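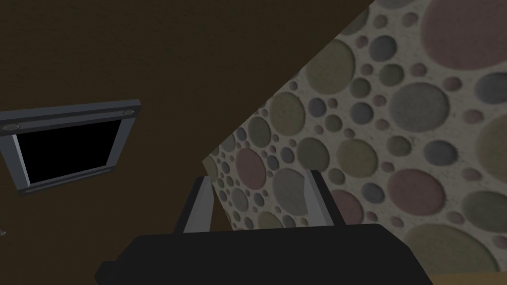

3.2 Menu wording and portion choice

Deisy Yupanqui, Rocío Espinoza
Jan 1, 2023

The second study asked whether the way a lunch dish is worded on a menu changes the portion size people order. It was run at two lunch counters, Cabrera and Plokham, which share a supplier and charge the same prices. Over 12 weeks the counters took 2,172 orders that could be matched to a menu version. Of these, 1,152 came from Cabrera.

Each counter used a short menu, which gave only the name of the dish, and a long menu, which listed the main fillings as well. The menus were swapped at the start of each week. Staff were told that the layout was being tested and were asked not to suggest a size. Prices stayed fixed until the end of March.

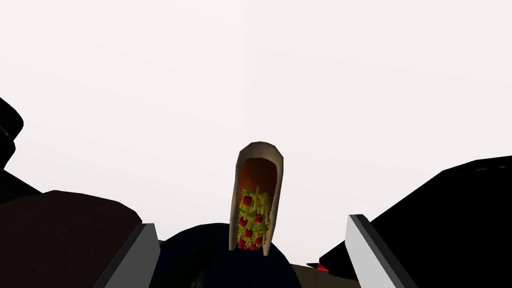

Reading time: 2 min

Figure 3. Hard-shell taco, held upright with the open side toward the viewer.

Customers who saw the long menu chose the small portion more often at both counters. The gap was wider at Cabrera, where the menu hung above the line and could be read while waiting. At Plokham it was printed on a card next to the register, and many regular customers ordered without picking it up. We did not record who had read the card, so the Plokham result should be treated with care.

Orders were entered in Farnimer, the

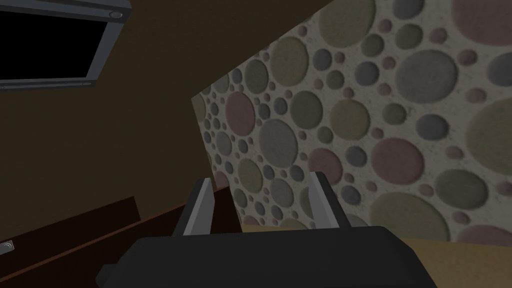
same software used in the first study, and exported at the close of each week. Group orders were left out, as one person often chose for everyone. We also dropped 8 days on which a counter ran out of one portion size before closing. Leaving those days in did not change the direction of the result at either counter.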